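Workshop Tips: Teaching a Two-Handed Robot by Remote Control
by Hanane Ait Ali
Sep 14, 2020

In our workshop at Dullum we record many demonstrations with bottles, and I write down the small things that save us time. Some of them are very simple, but new operators still ask me every week.

Start with the table. Choose one plain color for the top and keep it for the whole set of recordings. If you put a sheet of plastic or packing film on it, tape it well, and press the tape down again at every break. A corner that lifts will catch the fingers.

Lay the bottles down in different directions. When all the caps point to the same side, the robot learns only this side. I change the positions after each take, and I do it by hand, without measuring. Small differences are good.

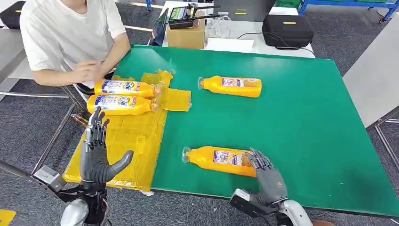 Move slowly in the last few inches. The operator wants to close the hand as soon as it touches the bottle, and then the bottle rolls. Bring the fingers over it first, wait for one breath, then close. If it rolls anyway, do not chase it. Stop the take and begin again.

Keep the hand you do not use in a quiet position, open and away from the work. Many of my bad takes in March came from the second hand drifting while I was looking at the first one.

Agree on who may touch the table. Our rule is that the helper moves the bottles only after the operator says "free". Before the next take the helper says "clear" and takes his hands back.

Clean the fingers with a damp cloth, never a wet one. Dust from cardboard makes the grip weak, and you will think the fault is in your control.

Name the files the same day. We had 800 takes for the Zemano job and could use only 585, and a big part of the loss was bad notes. Now I write one line for each take: good, bad, or look again.

Change operators after two hours at most. Tired arms make shaky demonstrations, and the robot will copy them faithfully.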